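Lists > Ondmont Cookbook > Messages > Measures

Re: [ondmont-cookbook] cups or grams?
From: Wiroj Pongsiri
4 replies | 2 shares

Dear all,

Thank you to Gomell for the message on Thursday. I copy the main part so that the new members can follow:

> I have now tested the rice cake on page 12 two times and it is
> too dry both times. The recipe says "three cups flour" but whose
> cup? My cup at home holds 300 ml if I fill it to the top. Can we
> please decide on one system before February? Also I don't think
> ketchup should be measured in cups at all.
> Gomell

I agree with the last point. For ketchup I would write tablespoons, and for more than this, grams.

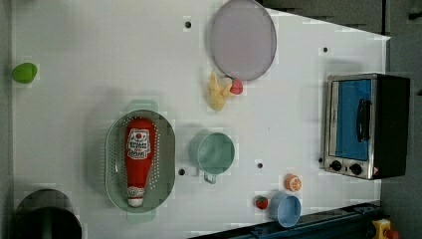
Ketchup in the colander, with a measuring cup to the right.

For the flour the question is more difficult. When I came to this country I bought a set of cups and believed that everybody used the same ones. Then I cooked from my neighbor's old book and my bread was like soup. She told me that her mother used a coffee cup, and the book was written for the coffee cup. Many of our recipes have the same problem, because we received them from grandmothers and not from a publisher.

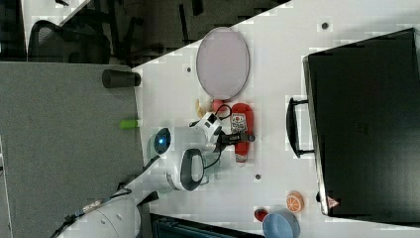

White table, gray carpet, office chair in the back.

My proposal is the following. We print grams first and cups second, in parentheses. The person who sent the recipe weighs the dry ingredients one time on a kitchen scale and sends me the numbers. I have received 19 recipes with weights already. Đinh's noodle dough, for instance, takes 880 g of flour, and this makes a large amount, so please read the whole recipe before you start.

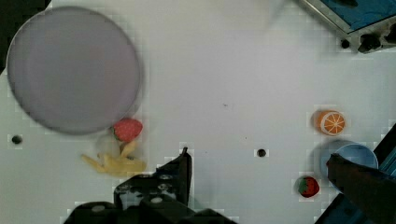
Fruit is a separate matter. "Two bananas" is clear enough for a milkshake, but in a cake the size of the banana changes everything. I would like to write the weight without the skin. Andero prefers to keep "two medium bananas" as it is more friendly to read. I can accept this if the weight comes after it.

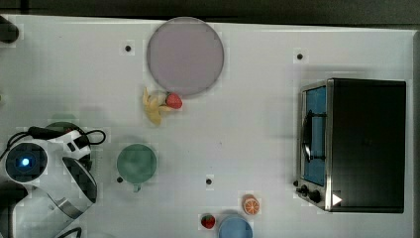 Banana and strawberry beside the plate, green cup lower down.

One more small thing: please write "cup" in full and not "c.", as I have mixed it up with Celsius more than once when typing your pages.

If you have no scale, write to me and you can borrow mine for an evening. Gomell, would you be willing to test the rice cake a third time, with 300 g of flour?

With kind regards,
Wiroj

Filed under: Recipes & Testing, Weights and Measures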